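Ranger les petits cubes

Chez Relier, l'atelier de jeux et d'objets imprimés, l'inventaire du mois d'août a donné 1354 pièces, dont 897 de petit format. Tout était jusque-là gardé dans des boîtes à chaussures, sans ordre particulier.

La méthode retenue est simple. On vide une boîte sur une table sombre, on aligne les blocs, puis on les met un par un dans un bac clair. Le noir aide beaucoup — un cube blanc s'y repère tout de suite, même en fin de journée. 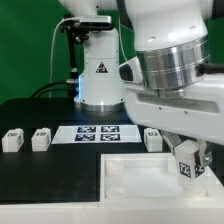
Un bloc blanc à motifs noirs au-dessus du bac, trois autres sur la table.

Les motifs carrés imprimés sur les faces servent de repère. Chacun renvoie à une ligne du registre, et deux tailles peuvent cohabiter sur un même bloc. Mieux vaut ne pas les frotter à l'alcool, l'encre s'use vite aux arêtes.

Côté matériel, l'atelier a comparé les bacs Kovero et Antunes. Les premiers s'empilent par 8, les seconds ont un rebord plus haut. Ce sont les Kovero qui ont été gardés, et les étagères du fond sont pleines depuis.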